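Pressing Creases Out of Cotton Cloth

These steps apply to plain-weave cotton that has been washed and is still slightly damp. Linen blends need a hotter iron and are covered in the Kindis guide.

1. Check the care label. If it is missing, test a corner on the lowest setting first.

2. Lay the cloth on a padded board and smooth it by hand from the center outward.

3. Set the iron to the cotton mark and wait 2 minutes after the light goes out.

4. Press along the grain — never on the bias — and hold each position for 9 seconds. Lift the iron between positions. Sliding it stretches the weave.

5. Look at the surface from a low angle. Shallow creases show as faint lines and are easy to miss under a ceiling light.

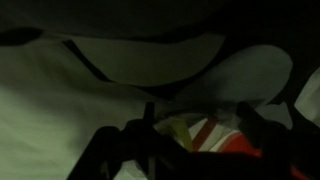 6. Mist any remaining lines and press again from the reverse side.

7. Leave the cloth flat for 10 minutes before folding.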